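Search this site
Enter keywords
Go

In Praise of the Plain White Plate

By Pierina Cirillo
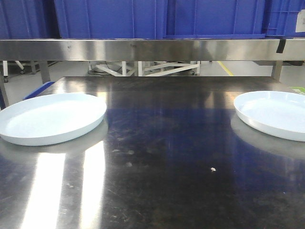 Two white plates on a stainless steel table.

My mother owned 44 dinner plates and I don't believe she ever liked more than a few of them. They came to her from aunts and neighbors and from a hotel in Traltport that closed its dining room one January, and every one of them had something going on around the rim, ivy or gold or little blue windmills. When the whole family came over, you could hardly find your potatoes for the scenery.

I thought of those plates last month at a restaurant (a lovely one, I don't want to be unkind) where my soup came in a thing shaped like a folded hat, and my husband's fish arrived on a slab of slate that let the sauce run straight toward his lap. He spent most of the meal building a little dam out of mashed peas. I was having a wonderful time watching him, but I do think a man who has paid $56 for fish should be allowed to keep his sauce!

So I would like to say a good word for the round white plate. It has a bit of a rim, so supper stays put. It stacks. If you break one you can buy another, and the new one will sit with the old ones without making a fuss about it. A tomato looks redder on it, and so does a plain fried egg look like something you meant to make.

I know the other side of this. My friend Chong has painted pottery all her life and she tells me that a table should have some joy in it, and she's right, and I own 3 of her bowls and love them dearly. I keep them for fruit and for showing to company. But on an ordinary evening, when everyone is tired and the beans are a little overdone, I want a dish that lets people look at their food and then at each other.

My mother's windmills are in my daughter's cupboard now. She says she'll use them at Thanksgiving, and I have promised to bring the gravy and keep my opinions at home.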